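Coat stand keeps leaning, fix or replace?
Home & Household > Furniture and Storage
Page 1 of 1

pikstead_lane
Posts: 454
I bought a second-hand metal coat stand in June for the back office at work. It is the sort with a single upright and curved hooks at the top. Four of us use it and it has started to lean when it's loaded. Nothing has fallen yet but it sways if you pull a coat off in a hurry.

I've tightened the fixing under the base as far as it will go. The upright screws together in sections and I think one of the joints has some play in it. Is that fixable, or am I better off putting hooks on the wall? We rent, so I'd have to ask about drilling.

Brigitta Brunner
Posts: 1707
Which joint is it? If you hold the bottom section still with your foot and wiggle the top, you should be able to feel where the movement is. On mine it was the lowest one, just above the base. I took it apart, wrapped a few turns of plumber's tape round the thread and screwed it back up tight. That was three winters ago and it hasn't come loose.

mossgate
Posts: 69
Plumber's tape is a bodge. It squashes flat and you're back where you started in a month. Use a medium thread lock, the blue sort. You can still undo it with a bit of effort if you move house.

Brigitta Brunner
Posts: 1707
As I said, three winters. Thread lock is fine too, but it costs more than most people pay for a second-hand stand.

T_Hervieu
Posts: 2603
Before anyone glues anything, what's hanging on it? Most stands that lean are overloaded on one side. Bags are the worst. A laptop bag weighs more than two winter coats and people always put it on the hook nearest the door.

pikstead_lane
Posts: 454
Fair question. It does have a bag on it most days.

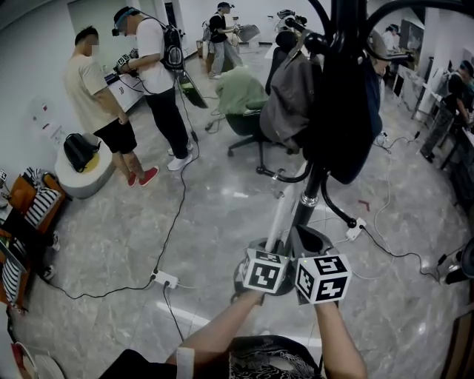 The stand, with the bag and a jacket on it

The movement is in the bottom joint, same as Brigitta's. The floor is fairly level, I put a spirit level across it this morning.

T_Hervieu
Posts: 2603
Take the bag off for a week and see. If it has to stay, hang it lower down or put something heavy on the opposite side. Jackets don't count for much.

clullow_dave
Posts: 69
I'd go for the wall. I put up a Clullow rail with six hooks in our hall and got rid of the stand. Stands take up floor space and they all go over in the end. Ours went over on the dog.

mossgate
Posts: 69
He rents, Dave. It's in the first post.

clullow_dave
Posts: 69
He said he'd have to ask. So ask. Two holes and a tub of filler when you leave. Our last landlord at Jikley Court said yes by text the same afternoon.

pikstead_lane
Posts: 454
She, but never mind. The wall is thin plasterboard and I don't fancy it with four people's coats.

clullow_dave
Posts: 69
Sorry. In that case you want to find the studs, or use proper metal plasterboard fixings and check the weight on the packet. The plastic ones that come free with the rail are no good for this.

Brigitta Brunner
Posts: 1707
I don't agree that stands all go over. A wide base with weight in it will stay put. The cheap ones have a hollow base, and you can fill those with sand if there's a cap underneath. Turn it upside down and have a look. Do it outdoors.

mossgate
Posts: 69
Sand leaks. Bag it first.

T_Hervieu
Posts: 2603
Or lay a paving slab offcut over the foot if the shape allows. Ugly, but it's an office.

pikstead_lane
Posts: 454
Update. I had a look underneath and it's a solid base, so no sand. Took the bottom joint apart and the thread was full of old paint. I cleaned it out with a wire brush and put tape on, as I had some in the drawer. It screws up a good half turn further than before and there's a lot less sway.

Bags are going on the backs of chairs for now. If it comes loose I'll buy the thread lock.

mossgate
Posts: 69
It will come loose.

Brigitta Brunner
Posts: 1707
Glad it helped. Check the joint again after a couple of weeks, mine needed one more nip up and then it settled.

clullow_dave
Posts: 69
Bags on chairs will tip the chairs over if they're light ones. I'd still ask about the wall.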